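Call for participants: help us write good practice rules for home robots
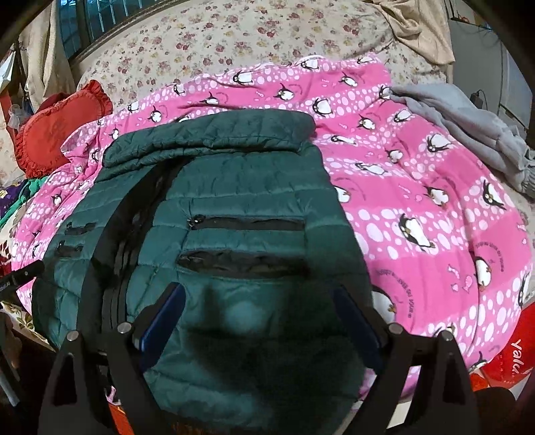 Granau is looking for 7 people to join a friendly working group on how household robots should be taught to handle clothes. We'd love to hear from anyone who folds, sorts or mends at home! You might tell us how a gripper ought to treat a zipper pull on a quilted jacket, or what to do with a fleece blanket underneath. No technical background needed. Write to Maëlle Pelletier by April 29, 2025.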